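# About Flumau Robotics Club

Flumau is the student robotics club of the Skisine technical school. We started as a small evening class, where students could learn how to program an industrial arm after the normal lessons. Now we are 14 members in the regular group, and also a beginners' group that meets on Saturday mornings. Most of us study mechanics or computer science, but it is not a condition. In the last school year we had members from the language department and they did very good work on our documentation.

The main project of the club has the name Sipos. Its goal is to pick everyday things out of a bin, one after another, without a person telling the arm where each thing lies. We chose this task for the reason that it looks easy and it takes many months. A part from a factory has always the same form. Things from a home do not, and the program must decide again each time where to hold them.

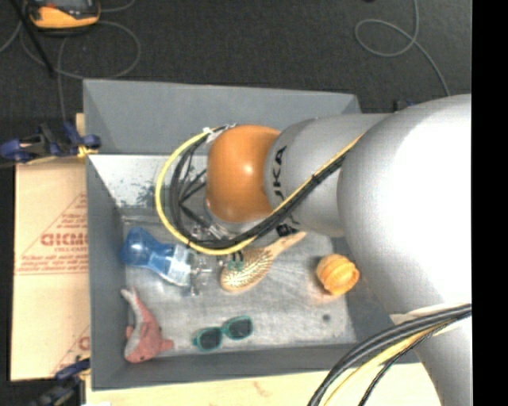

Our test objects are chosen by the members, and the rule is that they must be different from each other in shape and in softness. Every new member may add one object to the collection, after the group has agreed. A hairbrush has a long handle which is good to grip, but the direction matters a lot. The pink toy shark is soft and changes its form when the fingers close. Sunglasses are flat on the floor of the bin, and with dark lenses they are our most discussed object. The spray bottle lies on its side, so the software should learn that the body and the trigger head are two very different places to hold.

In the spring we took part in the Bemumance student competition for the first time. The rules gave each team 100 attempts, and we finished in the middle of the list. We learned there that our grasp planning was good enough and our calibration was not. Since then we keep a calibration notebook, and each team writes in it before and after the session.

## How we work

The regular group meets every Tuesday and Thursday after school. Before a student may move the arm, he or she must pass the safety lesson and work 2 sessions together with an older member. Beginners write their programs in simulation first.

All our session reports are kept in a shared folder, at this moment 188 of them. They are written in English, so please excuse our mistakes.

## Join us

New members can come in November, when the next beginners' course opens. You don't need to know programming. Please write to the club through the school office and tell us which group you prefer.

Page updated Sunday, October 29, 2023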